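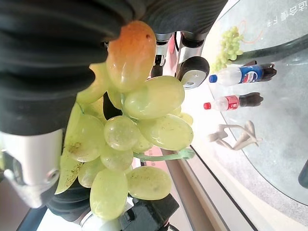 Grapes round, sorting task: finger pads and grip force
Omville Student Robotics Forum > Manipulation > Class Projects

sarow_bench
We have the grapes round on Friday and our team can't agree on the grip. Current setup is the soft black fingers with the ribbed covers, closing on the whole bunch. Camera is at the wrist. The bottles are easy for us. With grapes we either squeeze too much or the bunch slides when the arm turns. Force setting is 470 in the class software, which is whatever unit Noh uses. What is everybody else running?

tmarsh_4
470 is high for fruit. We run 117 and close slower. You also want to come in so the fingers wrap under the bunch, and leave the stem sticking out to the side. If the stem is between the fingers it acts like a lever.

kelunden2
117 won't hold a big bunch. We tried low force for a whole lab period and the heavy bunches went every time the wrist rotated. We use 300 and up.

tmarsh_4
Are your finger covers on? The bare pads are slick. With the covers we didn't have that problem.

kelunden2
No covers. They bunch up at the joint and then the finger doesn't open all the way.

pavlik
You put them on too far down. Stop before the metal joint.

sarow_bench
Covers are on. Stem is clear in the wrist picture I put up, it comes out of the middle of the bunch and points away from the fingers. So I don't think it's the stem. Second question, does anyone leave the other objects on the table while they practice? We have the Pepsi and the Coke lying on their sides, the beige toy, and a smaller bunch next to the Pepsi.

pavlik
Yes, leave them. The round is run with a full table. Our detector was trained on 3000 pictures of single items and it fell apart when two things were close together. We had to go back and add 1073 with mixed items.

jwren
Does the glass top bother anyone's detector? Ours picks up reflections.

pavlik
Only with the light right over it. Move the lamp.

kelunden2
I still say wrapping the whole bunch is the wrong way to do it. Pick it up by the stem with the fingertips and you never touch the berries. No spots, no crushed ones.

tmarsh_4
And when the stem snaps you get zero.

kelunden2
Ours hasn't snapped.

Kyung-hwa Joo
Course staff here. Both grips are allowed. A berry that drops off costs points, and so does a split skin. Brown spots do not count against you, grapes come from the store with those. Force limits are in the Noh handout, second page, please read it before you change anything. Practice table is open until 6 p.m.

sarow_bench
Thanks. Going to try 200 with the slower close and leave the covers on.

tmarsh_4
Post what you get. I'd go lower.

kelunden2
I'd go higher.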